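Home » News » Software

Brustton 2 planner drops perception reset, Drodeo says two-arm setups get smoother

Posted 31st July

Drodeo pushed out the second version of Brustton this morning, its planning and perception package for two-arm tabletop rigs. Bigger update than expected. The changelog is long and a bit of a mess, so we went through it and pulled out what matters if you're running the thing daily.

Headline change: the planner no longer throws out its whole world model every time an arm moves in front of the camera. In the old release, an arm crossing the view meant a full reset. Objects vanished from the map, then came back with new IDs, and any queued grasp went in the bin. Users have been complaining on the Hindirside forum since the first beta.

Now each object keeps its ID while it's hidden. The software uses the joint readings to work out which pixels belong to the arms, masks them out, and holds the last good pose for whatever is behind. There's a timeout, 5 seconds by default. You can raise it in the config but Drodeo says don't, unless your table never gets touched by people.

"Most of our bug reports came down to the same thing. The robot covered something up and then forgot it was there," said Krishnamoorthy Marar, who leads the perception side at Drodeo. "We patched around it for too long. This time we ripped out the tracker and wrote it again."

Marar says the team tuned the new tracker on cluttered household tables. Small parts, clear plastic, stuff stacked on other stuff, odd lighting. Color is weighted lower then it used to be, so a strong tint in the room shouldn't wreck the matching.

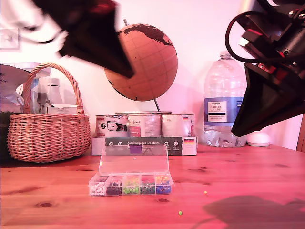
Two grippers over a cluttered tabletop, with pins in an open organizer, food cans and a globe behind.

Transparent objects are still the weak spot. Brustton 2 adds a second pass for clear plastic that looks for edges and labels instead of trusting depth. Bottles and jugs do OK according to the release notes. Open lids are listed under known issues, the planner may treat a clear lid as free space and route straight through it. The workaround is to draw a keep-out box by hand. Not great, but it's quick to do in the new editor.

On the control side, motion blur gets its own setting. Frames where a gripper is moving fast are scored, and the low scorers get skipped for pose updates. They're still logged. Drodeo says that alone cut false detections in its own test set of 1,000 grasps, though it hasn't published the numbers and we'd like to see them.

Other bits from the changelog:

Arm to arm collision checks now run on both planned paths together. Before, the second arm planned against a frozen copy of the first.

Replay tool can step frame by frame and show what the planner beleived at each point. Long overdue.

Log files are split by arm. Old logs open fine, but you can't save back to the old format.

Up to 4 cameras per station. The old limit was two.

Text on packaging can be used as a hint for telling similar boxes and cans apart. Off by default. English and German only for now.

Desmet, which sells the controller a lot of small labs run this on, has a matching firmware update out. You need it. Brustton 2 will start without it but falls back to the old arm masking with only a one-line warning in the console, and two forum users have already been caught by that. Update the firmware first, reboot, then install.

Memory use is up. Drodeo now recommends 8 GB free on the planning machine. Stations below that should keep the old release, which gets security fixes until the next major version.

Price hasn't changed. Existing license holders get the update at no cost through the Hindirside download page, academic keys included. The page was slow when we tried it, took a couple of goes.

A point release with a fix for the clear lid problem is planned, no date given. Marar would only say the team has a branch that works "on some lids."

Filed under: planning, perception, Drodeo, Brustton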